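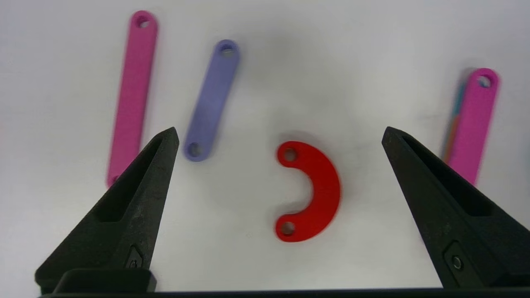 Link set, second batch — sorting and fit notes

September, started 2:15 in the afternoon

Back on the plastic links for the Wakadcombe linkage kit. Straight bars and curved links, all printed on the Mita with the leftover colors from spring. Laid out flat on the white table so the holes can be checked against the light and the warped ones show up. The pink bars, the lavender one and the red C link are from the same job file, with only the filament changed between them.

Color code, for anyone picking this up:

Pink — long straight bar
Purple — short straight bar
Red — half-ring, hole at each end

The old sheet on the wall still has purple as the long bar. That was the first batch. I crossed it out in pencil but it needs reprinting.

Fit

Using the Nowicki pins, the steel ones from the small drawer. The brass ones are worn and go through anything, so they are no use as a check. A pin should push through with the thumb and the link should swing under its own weight when held up. If it has to be pressed with the arbor, put it in the ream pile.

Long pink: the hole at the end that printed nearest the bed edge is tight on most of them. Same as last time. One turn with the hand reamer fixes it. Do not use the drill. I tried it on two and it grabbed and left a lip on the back side, and those two are scrap now.

Short purple: good at both ends. No reaming needed on any I have tried so far.

Red curved: holes are fine but the arc is fussy. If it comes off the plate warm it relaxes and the two holes end up farther apart than drawn, and then it will not close the loop with a short bar. Left the last plate to cool all the way before popping the parts off and the spacing came out right. Doing it that way from now on, even though it ties up the printer over lunch.

Surface

The pink has more texture than I would like. Not a problem for function, but two long bars stacked face to face drag a little. A washer between them cures it. Sanding also works and makes a pink mess. I would go with the washer. The Junitz nylon ones are the right thickness. The fiber ones from the general bin are too thick and push the pin head off its seat.

Trial assembly

Built a four-bar with two long pink, a short purple and a red curve as the follower. Moves freely through most of the swing and then the curve touches the pin head on the long bar near the end of travel. Flipping the curve so it bulges outward clears it. The drawing shows it bulging inward, so either the drawing is mirrored or whoever drew it was assuming flush pins. Need to check which before the instruction cards are made up.

With the curve flipped I ran it by hand for 430 cycles while listening to the radio. Some pink dust at the reamed hole, nothing at the others. Pin still snug. It stopped shedding after I wiped it, so I think it was leftover burr from the reaming and not wear. Will look again after a longer run on the motor.

Count

87 links through the check and bagged, mixed colors. The rest are still in the tray under the window. Bags are labeled on the outside only — please do not tip them together, the reamed long bars look the same as the ones waiting to be reamed and I do not want to go through them twice.

To do

Reprint the color sheet.
Ask about the mirrored drawing.
Order more Nowicki pins, steel.
Open up the long bar hole slightly in the file so it stops needing the reamer. Try it on a single bar first.
Find the other hand reamer. It was on the pegboard by the sink in August.

Left the four-bar together on the shelf above the vise. Fine to play with it, but leave the washer in.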